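Home | Forums | Members | Search | Log in
Print this page | E-mail this thread

Teaching arms by demonstration > Cloth and soft things

Towel folding: how tidy should my demonstrations be?

hemisia_shed
Evening all. I've been recording towel folds on the Bromon table since March, using the pair of hand-held grippers, and I've now got 159 of them, which felt like a mountain when I started and now feels like a small hill. My worry is that I've become rather good at it. The early ones are full of dithering and second goes, and the later ones are as neat as a hotel bathroom. Do I throw the early ones away, or does the arm need to see a bit of muddle so it knows how to get out of it?

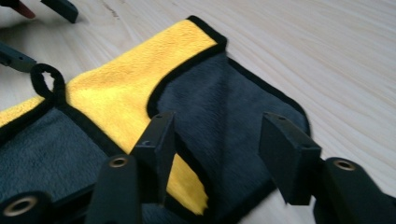

My own feeling is that the muddle is worth keeping, up to a point. A towel on the real line never arrives square (ours come out of a basket any old how), and if every recording begins with a lovely flat cloth then the arm has never met anything else. With a two-sided one like this, yellow shag on one face and dark grey on the other, you can at least tell at a glance which way each layer has gone, so even a messy start is easy to label afterwards. I do find the little loop a nuisance, mind you!

Radosław Zalewska
Lovely to see somebody doing cloth. I'm going to disagree, though, gently. We trained on everything we had at Westar, dithering and all, and the arm learned to dither. It would hover over a corner for ages, exactly the way I do when I'm thinking about my tea. I'd cut any recording where the hands stop for longer than 2 seconds, and keep the ones where you make a mistake and put it right without stopping. Those are gold.

amundsen_jo
Agree with Radosław about the pauses, but please don't cut so hard that you lose the beginnings and ends. I did that with my first batch and the arm had no idea what to do before it reached the cloth or after it let go of it.
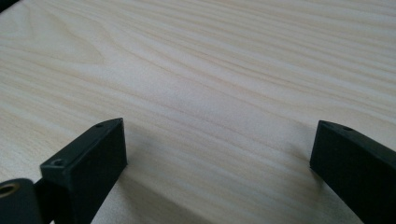

So now I leave in a good stretch of nothing much at both ends, jaws open, hands settling, and I try to come in from a slightly different side every time. It's dull to record and even duller to watch back, but the approach got far steadier for me. I should say I work by remote control most days, with a leader arm, and only borrow the hand-held pair on a Wednesday, so your mileage may well differ.

hemisia_shed
Thank you both, that's ever so helpful. Can I ask about remote control, then? I tried it for 40 folds and found it terribly slow. With the grippers in my own hands I can feel when the cloth is about to slip, and through the leader arm I couldn't feel a thing.

Radosław Zalewska
Slow, yes, but every movement you record is one the arm can really make. By hand you'll happily twist your wrists into places it can't go. I had to bin 77 of mine for exactly that, and I was not a cheerful man that evening.

amundsen_jo
I think that's a bit harsh on hand-held! You can avoid most of it if you're strict with yourself about posture. My routine, for what it's worth:

1. Stand square to the table and keep your elbows in. If you catch yourself leaning over, start again.

2. Take the two top corners together and draw the edge straight before you do anything else. I go gently here, and I keep both wrists at much the same angle so that neither side is doing something odd.
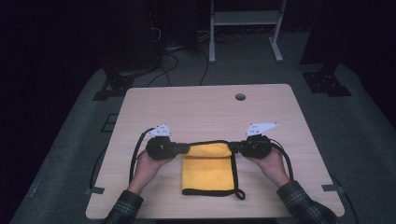 3. Fold, let go with both jaws at once, and back away slowly to wherever you began.

4. Watch it back the same day, while you still remember what you meant to do.

Radosław Zalewska
Number 2 I'll grant you. Number 3 I'd argue with, as I let go one side first and smooth with the other, but we'd be here all night.

hemisia_shed
I'll try it both ways and post the results when the training's finished. The early muddles are staying in for now, minus the long pauses.

Reply | Previous thread | Next thread | Back to top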